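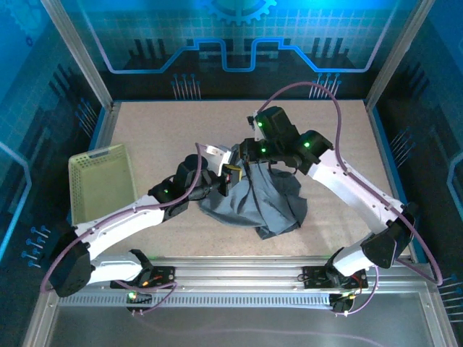 How often must I wash the Grasano linen shirt before it becomes soft?

Most customers feel the difference after three washes, and after about 8 it is as soft as it will be.

The Grasano is sewn in our workshop in Flokville from Bevan linen, a medium weight cloth. It has two chest pockets and a straight hem, so you can wear it outside of the trousers. Sizes run a little large — if you are between two sizes, please take the smaller one.

Wash at low temperature with similar colors. Do not use bleach. Iron while the cloth is still damp, or leave it wrinkled, as many people like it.

Colors: sand, slate, olive
Spare buttons: 2, sewn inside the side seam
Matching trousers: see Clonera

The olive color is sold out in small sizes and comes back in December. Exchanges are free in the first month, if the shirt was not washed.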